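4.2 Working beside the table-clearing arm
Cullis canteen, staff guide

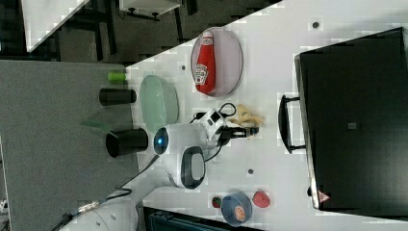
Figure 9. Arm and two-fingered gripper over the table.

The arm now sorts the tableware. Table staff load, check and restock.

1. Set out plates, bowls and cups with space between them.
2. Step back and press Start on the Beltgate panel.
3. Wait 10 seconds after the arm stops before reaching in.
4. Log anything it leaves behind.

Note: Hand sorting is no longer on the shift sheet. Questions go to Shahzad Ansari, ext. 647.

CAUTION: Keep sleeves and cloths clear of the cables.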